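About the Household and Shop-Floor Tasks Program

Karnska Technical College has run a program on machine handling of ordinary chores for 9 years. We are based in Giserville, in the east wing of the Mowat Building, and we teach, test and publish. The question behind the program is narrow: which chores can a machine do today, at what rate of success, and at what cost in setup time.

What we test

A chore, for our purposes, is a job that a person with no training can do after being shown once. Clearing a table, sorting parts into a carton, wiping a counter, folding a towel and loading a dishwasher rack all qualify. So do shop-floor jobs such as feeding blanks to a press or moving finished pieces from a tray to a bin. We leave out welding, painting and palletizing. Machines have done those well for decades, and other people measure them better than we could.

Our task list now holds 132 entries. Each entry has a written start state, a written end state and a time limit. A run counts as a pass when the end state is reached inside the limit with no hand contact from the operator. Partial credit is not given. Students object to this every year, and the rule has stayed.

Where things stand

Pick-and-place of rigid items on a flat surface is close to routine when the lighting is fixed and the item is known in advance. Change the item and the pass rate drops. Change the table height by the thickness of a notebook and it drops further, unless the controller was trained for it. Cloth remains hard. Anything in a clear plastic bag remains very hard. Dishes are possible one at a time, at a pace no kitchen would accept.

For small shops the picture is slightly better. A shop can fix the position of its trays and control what goes into them, and a household can do neither. Several shops in the Giserville area have asked us whether an inexpensive arm could take over a sorting station. In most cases our written answer has been that it could handle part of the station, with a person nearby to clear faults. We put the fault rate in the report and let the shop do the arithmetic.

We do not expect a general household machine soon. We do expect single-purpose ones that are dull and useful.

How we work

Every task entry is run under the same protocol, known internally as the Wikholm sheet. It records the surface, the items, the gripper type, the controller version, the operator and the outcome of each attempt. An entry is not closed until it has 2,000 logged attempts. Failed attempts are logged with a cause code: missed grasp, slip, collision, wrong placement, timeout or cable snag. Cable snag was added late and is used more than we would like.

Low-cost hardware is preferred. A result that depends on an expensive arm is of limited use to a family or a shop with four employees, and 3D-printed parts can be replaced overnight when a student breaks one. Grippers are two-finger types for most entries. We have tried suction and will publish those figures separately. 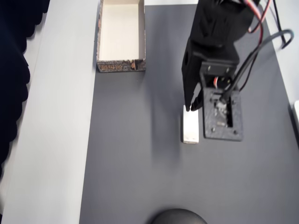

Tabletop Manipulation Group

The group handles the small-object entries, in which a single item has to be grasped and moved without disturbing what is near it. A small block standing on end is a useful test piece because a finger that arrives slightly off line will knock it over. An open box with low walls is an easy target for placement. Deeper containers come later in the sequence, and lidded ones last.

Staff

Ruth Hulme directs the program and teaches the second-year course in test design. Howard Clegg is responsible for controllers and the attempt log. Poppy Lockwood supervises the Tabletop Manipulation Group. Bradley Staniforth is the contact for shops that want a station assessed. Lionel Wainwright maintains the print room and the spare parts list.

Joining and visiting

Students may apply after completing 2 terms of mechanics or programming. Applications are read in August. Visitors are welcome by arrangement, mornings only. Closed-toe shoes are required in all rooms.

Related pages
The Wikholm sheet: notes for operators
Cause codes and how to assign them
Towels: why the entry is still open
Requesting a station assessment
Print room hours

Contact: Program Office, Mowat Building, Karnska Technical College, Giserville | © Karnska Technical College | Back to top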